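Recording Demonstrations for the Cup Placement Task
Engelbrecht Station, Operator Procedures
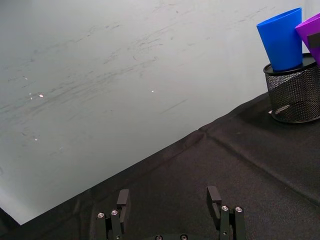
This procedure applies to all operators who record teleoperated demonstrations at the Engelbrecht station. Please read it in full before your first session. Operators certified at the Plerilby station must still complete the practice set below.

Before you start

Log in to the recording console and select the task named "cups to holder." Confirm that the wrist camera feed is live and that the time stamp advances. Move the arm to its home pose and open the gripper fully. Smooth the cloth where the objects will be placed. Small wrinkles are acceptable and should be left alone.

Recording an episode

1. Place the objects according to the layout card shown on the console.
2. Press the left pedal once and wait for the tone.
3. Approach the first cup at a steady speed. Do not pause above it for longer than 2 seconds.
4. Close the gripper on the cup wall, lift, and release the cup over the mouth of the holder.
5. Repeat for the second cup, return to the home pose, and press the pedal again.

A failed grasp may be retried within the same episode. If a cup leaves the table, stop and mark the episode "discard." Do not reach into the work area while the tone light is on.

Varying the examples

The model learns poorly from identical motions. Change the position of the holder after every 4 episodes and alternate which cup is moved first. Cups may lean or touch once released; do not straighten them by hand before the episode has ended.

Labeling and upload

Each episode is labeled "success," "retry" or "discard." A full session consists of 71 episodes, and takes about half a day. New operators record 13 practice episodes, which are reviewed by Seo-ah Jin and are not added to the training set. Upload the session folder to Drorkasmont before leaving the station.

Questions about pedal or gripper faults should be directed to Paavo Huttunen.

Last revised Thursday, December 27, 2018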